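Careers > Recruiter Posts > Food & Produce
Print | E-mail this thread
3 min read

Wevis Recruitment: filling a produce buyer job in Felcombe

We're looking for a fresh produce buyer for Baxter, a wholesaler in Felcombe. The job is permanent and based on site. I'll put the details in this thread so I don't have to repeat them by message.

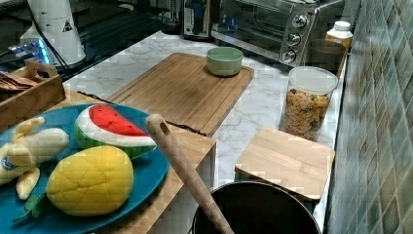

The buyer will look after fruit first and salad second. Baxter supplies 55 independent grocers and wants someone who already knows the growers and the import side. Bananas and watermelon, like the plush ones on the blue plate, would both be yours from the start, so experience with either helps. You'd report to the head of buying.

Hours are early. The first supplier calls are at 5 a.m. and most buyers are done by early afternoon. Please think about that before you apply – we've lost good people over it at the offer stage.

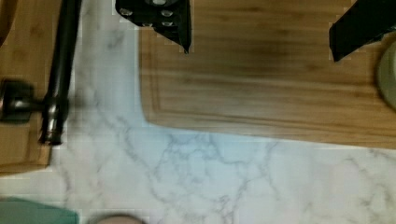 Pay is on a day rate during the trial period, then salary. The trial lasts 3 months. I can give you the numbers by phone once I've seen a resume.

You don't need a degree. You do need to have bought fresh produce for a business, and you need to be comfortable turning down a bad load.

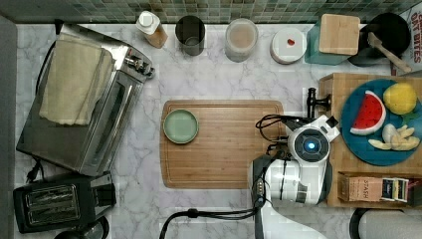
Some of you asked about Tuvby. It's the ordering system Baxter uses, with 895 product lines set up on it. Training is given in the first week, so leave it off your resume if you haven't used it.

Relocation help is available, up to $800, paid with your first salary. 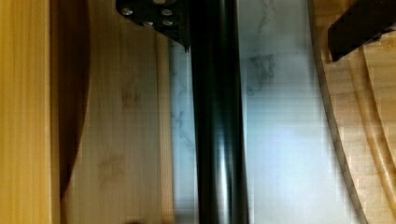 Wood grain, close up

Applications close at the end of March. Send a resume and a short note on what you buy now – no cover letter needed. First interviews are by phone, second ones in Felcombe.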